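Progress report to the Hilia Fund
Drondow Flower Table, second stage
Prepared by Sutrisno Jugah, 7/19/22

Dear all at Hilia,

Thank you for being so patient while I got this together. I had meant to send two tidy pages and a table of costs, and the costs are attached separately as you asked, but there is always more to tell than fits in a table, and I hope you will forgive me if I ramble a little. The short version is that we are on track, the money is being spent on what we said it would be spent on, and the flower work is well under way.

You will remember that the grant was for a steady run of sessions on one household task, putting stems into a vase and clearing them away again, done in the same place and on the same table from start to finish. We had grown rather tired of borrowing corners and packing up each time, and having a settled spot has made more difference than anything else on the list.

The room

We are now properly settled at Drondow, on the side with the tall windows. I do love it up there. You look straight out at the trees and the big building across the way, and on a bright day the light simply pours in (a bit too much of it at times, of which more in a moment). The wooden table has its place, and there is a black desk by the glass with a keyboard on it and a brown chair behind, where most of this report was typed. 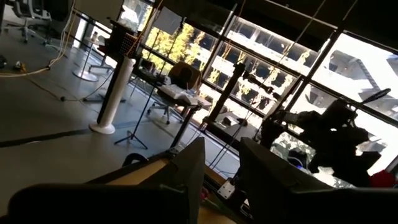

Ondine wrote back on the first draft of this section to say that she would rather we spent the blinds money on flowers, as the glare moves off the table by early afternoon and the sessions can simply be planned for then. She also asked that I stop calling the windows a problem when everyone who visits says how lovely they are. I have taken both points to heart. The blinds have come off the list for now, and with your agreement I would like to move that sum of 500 across to materials. It doesn't change the total, and I can send a revised sheet as soon as you give the word.

The flowers and the table

We talked for a long time about real flowers before going with artificial ones. Fresh tulips are a joy, but they droop and drop their petals, and by the end of a week you are working with something quite different from what you began with. The artificial ones keep their shape and can be used again and again, and we can mix the colours as we please. At present we have bright red ones, a darker maroon, and some with black heads, which I was doubtful about when the parcel was opened and have since become very fond of! They all have green leaves and thin stems, and the leaves are the awkward bit. When two stems lie across one another the leaves tangle, and you find you have picked up both when you only wanted the one.

So a session starts with the tulips scattered over the wood, well spread out but not laid in rows, because in a real kitchen or hallway they would never be in rows. There is a red vase, and the aim is to get the stems standing in it without knocking it over or crushing the blooms. Afterwards everything comes out again and is scattered afresh for the next go.

The table has been a great success. It is made up of strips of pale and honey-coloured wood, and the black rails round the working area give a clear edge, so we all mean the same thing when we say that a stem is on the table. In the first stage there was a good deal of arguing about that, and I am glad to leave it behind us.
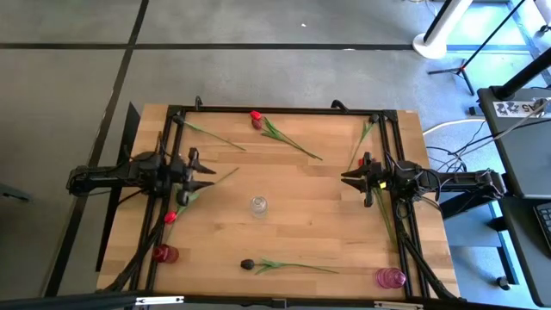

What we have done so far

We planned 63 sessions for this stage and have finished 30 of them. That is a little short of half, and I would have liked it to be a little over, but we lost time at the beginning to the move and to waiting for the second parcel of flowers. The pace has picked up nicely in July and I am not worried about the end date.

We have also written a short set of notes on how to lay the table out, so that a newcomer can do it without having me at their elbow. It runs to 12 steps at the moment. Two of them say nearly the same thing and I mean to join them together.

What we would like to do next

Carry on with the remaining sessions, with the brighter mornings kept for writing up.

Buy more tulips in the darker colours, and perhaps one other flower with a thicker stem.

Try a second vase with a narrower neck, once the red one has been given a fair run.

Have somebody from Hilia come and see it all. Late morning is the prettiest time in the room, whatever it does for the work, and there will be tea.

With warm thanks again for your support, and do ring if anything in the cost sheet looks odd to you,

Sutrisno Jugah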